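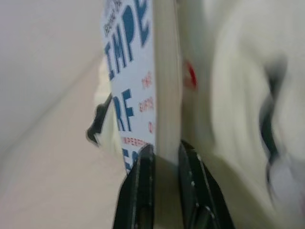 Skiravell is hiring operators to record household tasks with a two-arm robot at our Prindthorpe site. You guide the arms by hand controls, and each completed task is saved as one example for the learning system. The task list covers ordinary objects in furnished rooms. One task is gripping a hardcover book near the bottom and keeping it upright between the two fingers. Others use pillows, sheets, cups and folded clothes. We have openings for 2 operators on the day shift and 2 on the evening shift.

The current project, Multau, has 179 tasks on its list. Each operator is assigned a block of tasks and a target number of usable recordings per block. Failed attempts are kept too, as long as they are labeled correctly.

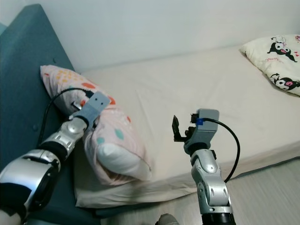 Duties
Set up the room from the task sheet before each recording
Operate both arms through the full task
Label each recording and write a short note on any drop, slip or restart
Report loose cables and worn gripper parts to the shift lead

Requirements
Age 18 or older
Able to stand for most of a shift, with breaks
Steady hands and patience with repeated work
Basic computer skills and clear written English
No robotics experience needed. Training is paid and takes place on site.

Experience with remote-operated equipment, video games or sewing is useful but not required.

Hours and pay
Day shift starts at 8:00 a.m. and evening shift at 4:00 p.m. Pay is $799 per week for full-time work, including the training period. The contract starts in June and may be extended when the next task list is approved.

How to apply
Send a resume and a few lines about your availability through the Skiravell careers page. Put "Multau operator" in the subject field and say which shift you prefer. Applicants we want to meet will be asked to come in for a one-hour trial session on the controls. Please wear closed shoes and tie back long hair.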